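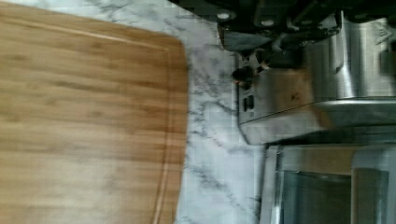

The owner of the Pichon guest house said that the breakfast hours were the thing guests asked about most, and that she would sooner have them agreed across all the houses than go on answering the same question every morning. The meeting took this first, ahead of the printed order, as two members had to leave early.

Gullisach Guest House and B&B Association
Minutes of the winter meeting, held on December 27, 2021 in the dining room at Pichon

Present: 11 members. Apologies were received from two houses on the shore road.

1. Breakfast hours
At present some houses serve from seven and others not before half past eight. Guests who book two nights at one house and a third at another find this confusing. It was proposed that all member houses serve between half past seven and nine from Easter to the end of September, with earlier breakfasts by arrangement the night before. One member said she could not manage half past seven with a school run and no help. It was agreed that she may put eight o'clock on her own page, so long as it is clearly stated. Packed breakfasts for walkers and ferry passengers remain a matter for each house.
Carried, one against.

2. Minutes of the last meeting
These were read and accepted with one correction. Under "Signs", the words "lower car park" should read "upper car park".

3. Matters arising
Signs. The council has replied and will allow one brown sign at the Prorkska turning, listing no more than four houses by name. As there are more than four of us on that road, the sign will say "Guest Houses" only. The secretary will write back and accept.
Bins. Collection on the hill is still fortnightly. Two houses are paying privately for an extra lift in the high season. No further action.
Piano. The piano at the old hotel has gone to another buyer.

4. Accounts
The balance at the bank is £1,313. All subscriptions for the year are paid. The largest cost was the printing of the folded leaflet, and a good many of these are left over in boxes at Pichon. Members were asked to take a box home with them. It was agreed to leave the subscription as it is for the coming year.

5. Online bookings
The association's page has been on the Drenix booking system since the spring. Views were mixed. Most houses have found it easy enough to use on a phone, and the calendar is a great improvement on the shared diary. The complaints were these:
Rooms with a shower across the landing are shown as ensuite unless the box is unticked each time the price is changed.
The system does not allow a single night to be refused on a Saturday in July.
Guests arriving with dogs have been told that dogs are welcome at every house. They are welcome at five.
The member for the harbour end said she had had a couple arrive with two spaniels and had found them a room up the hill, but it took most of the evening. It was agreed that each house will check its own entry before the end of February, and that the secretary will send the list of faults to Drenix in one letter. Members should stop writing to them separately. To be looked at again at the next meeting.

6. Cancellations
There was a long discussion. Some houses return the deposit in full up to the day before, others keep it after a fortnight. It was suggested that we adopt one rule. Several members felt that the last two seasons had been so unsettled that a strict rule would put people off booking at all. Others said they had been left with empty rooms on good weekends and had turned people away to hold them. A proposal for full return of deposits up to seven days before arrival was put to the vote and lost, four for and six against, with one not voting. Each house will carry on as it does now, but the rule must be printed on the confirmation.

7. Linen
The laundry at Prorkska is putting up its prices in the new year. The charge for a double set goes up most. Five houses share a van run and will ask for a joint rate. Any other house wishing to join them should speak to the secretary by the second week of January. Collection would be from the back door and the bags must be labelled. Towels are counted separately. One member said her own washing line had served her for 26 years and she would not be joining.

8. Walking festival
The festival organisers have asked for a list of houses with drying space for boots and coats. Seven houses put their names down at the meeting. The organisers would also like houses to offer a fixed price for a packed lunch. Members did not want to fix a price, and the reply will say so. Flasks can be filled at any of our houses free of charge.

9. Fire safety
Members were reminded that smoke alarms on landings need to be tested and the date written in the book. Two houses have changed the layout of their bedrooms this year and will need to look at their fire plans again. The notice behind the bedroom door should show the way out from that room, and a copy of the notice from the room next door will not do.

10. Any other business
The bench outside the chapel needs a new slat. It is on our land according to the council and on the council's land according to us. Left over.
A request was received for a holiday let on the hill to join as a member. The rules say that members must serve breakfast. The owner will be told that she is welcome to come to meetings but cannot be listed.
Spare keys for the notice board are at Pichon.

11. Next meeting
To be held in February, at a house on the shore road, date to be fixed when the ferry timetable is out. Tea from seven.

The meeting closed at twenty to ten.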